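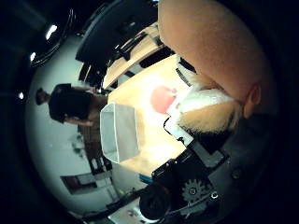 Long-pile fabric is a cloth with a raised surface of loose fibers or yarns that stand well above the backing. It is used for coats and trim, costumes, stuffed toys, cushions, rugs and paint rollers. Most of it is knitted, though woven and tufted kinds are also made. When long fibers are able to spread outward, color at several depths can be seen at once, and a furry surface may go from bright white through sandy blond to something darker near the base. Makers of imitation fur try to copy this change of shade, which is common in animal coats. A fabric dyed one flat color tends to look less like fur, even when the pile is soft and dense.

Terms
The standing fibers are called the pile, and the cloth that holds them is the backing or ground. Pile height is measured from the ground to the tip. There is no single height at which a fabric becomes long-pile, and mills, shops and pattern companies use the word differently. Shag usually means a rug or fabric with long, loose pile. Plush is an older word that now covers many toy and blanket fabrics, some of them quite short. The direction in which the pile lies is called the nap.

Manufacture
The usual method for imitation fur is sliver knitting. A sliver is a loose rope of combed fibers that has not been spun into yarn. Circular knitting machines feed small amounts of sliver into the loops of the ground as it is being knitted, and the fiber ends are left standing on one side. The tube of cloth is slit open, and a coating is often put on the back so that the fibers do not pull out. It is then brushed, heated, polished and sheared to an even height. Polishing removes crimp from the fibers and adds shine.

Two fibers of different lengths are often blended. The shorter ones shrink further when heated and form an undercoat, while the longer ones stand above them as guard hairs. Tip color can be printed or sprayed onto the finished pile. Darker roots are generally obtained by choosing a darker fiber for the undercoat.

Woven pile is slower to make. In one method, two cloths are woven face to face with the pile yarns running between them, and a blade separates them on the loom. Mohair for teddy bears is commonly made this way.

Fibers
Acrylic and modacrylic are the most common pile fibers in imitation fur. Modacrylic resists flame better and is often mixed in for that reason. Polyester is used in toys and bedding. Wool, mohair, silk and cotton are all found in woven pile, and cotton is also common as a ground yarn.

The Hutchins mill
One small producer of woven pile was the Hutchins mill, which supplied bear makers and theater workshops. It ran 42 looms at its busiest. The foreman, Vaughan Merrick, kept a shade book with 63 swatches, each marked with the dye recipe and the height of the cut. Its best-selling cloth, sold as Suton, was a cream mohair with brown at the base. The looms were later sold to Bretix, a maker of upholstery velvet, and the Suton name was dropped.

Cutting and sewing
Pattern pieces are marked on the back of the fabric with the nap running the same way on each piece. Only the backing is cut, with a blade or the points of small scissors, so that the pile along the edge keeps its full length. Pile is pushed inward before sewing, and fibers caught in the seam are drawn out afterward with a pin. Bulky seams may be shaved on the inside.

Care
Cool water and mild soap are suitable for most synthetic pile. High heat can curl or fuse acrylic fibers, and the damage cannot be brushed out. Pieces are usually air-dried and combed with a wire brush, starting at the tips. Mohair and wool are more often cleaned on the surface only, especially on old toys with straw stuffing.

See also
Chenille
Corduroy
Velour
Velvet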